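Kitchen and snack table check – Wullgate flat, November 2022

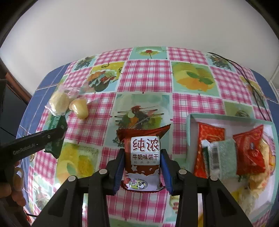 Photo: Makis Psarras

Morning, all! I did the walk-round on Monday with my tea in one hand and the list in the other, so forgive the state of my notes. Same list as June, and I've put my comments under each line.

1. Tablecloth lies flat, no trip hazard
OK. I do love this patchwork one (the lemons! the pink gingham!), but it's a size too big for the little table in the hall, so please don't move it there. It stays on the kitchen table.

2. Table edge and tiles, no chips or sharp bits
OK. I ran a finger along the blue tiles where the cloth stops and nothing caught. Kosmas Vrettos glued one back in June and it's holding nicely.

3. Snacks in sealed wrappers
OK. The little red-and-white milk biscuits have crimped ends top and bottom, and I like those because you can tell at a glance if one has been opened. Give each pack a gentle squeeze anyway – if it feels flat, it goes in the trash.

4. Labels we can all read
Needs work. The biscuit packs are in Chinese, with a round cow logo at the bottom to give you a hint. The name is 牛奶味饼干, milk-flavored biscuits, so that's a MILK sticker on the tub, please. Makis has the sticker roll, up to 10 left on it.

5. Small round foods and jelly cups
Watch this one. Jelly cups are a choking risk for little ones, so no jelly cups for the under-fives, ever, even if they ask sweetly. Older kids sit down to eat them, and a grown-up opens the cup. The same goes for the round yellow snacks in the clear bag.

6. Door to the hall opens all the way
OK, but it squeaks. Oil is under the sink.

7. Fire blanket on its hook
OK. Tag number 376, pull tabs hanging free.

8. Allergy sheet up to date
Not done! I still need two forms back from the Mallancombe families. Drop them in the tray or text me a picture.

9. First aid box
Short on small bandages again. I've asked Stergiou for another box.

Next check is mine too, so shout if you want anything added.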